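29th April
By Hjørdis Moen

Notes for the gripper talk, Dullbridge meetup

Hello everybody! Quick show of hands, who has swapped a gripper this month? Good, you're my people. I've spent the spring putting two grippers through the same bin of parts, the Pindance and the Wurker, same arm, same controller, and I've had a great time doing it.

Slow down here. Explain the bin: bearings, hose clips, a few soft pouches. Each gripper got 2000 picks, then another 420 on the pouches, so 2420 in all. Joar ran the Wurker half and he'll take questions on it.
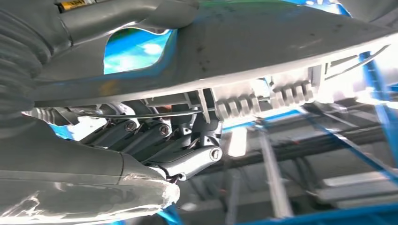
Wrist cameras are my favorite part of this whole comparison. I used to mount mine out on a bracket and it snagged on everything, so in November I moved it in close. You lose a lot of the view to the gripper housing, and I was ready to hate that. But look how well you get the linkage! Those round pivot bolts with the silvery centers are what I check when a grasp looks crooked, and I can do it from my chair. (Pause. Let them look.)

Now the pouches. The Pindance dropped 40 of them, nearly all at the start, before I lowered the closing speed. The Wurker was gentler from day one but slower to open again, and on the bearings I really felt that.

If time is short, skip the controller settings and go straight to Joar.

Comments

Engebretsen: Did you try both grippers at the same closing speed?

Joar Viklund: Yes, for the bearings. The pouches needed their own setting on each.

Engebretsen: Thanks, going to try a slower close on ours tomorrow!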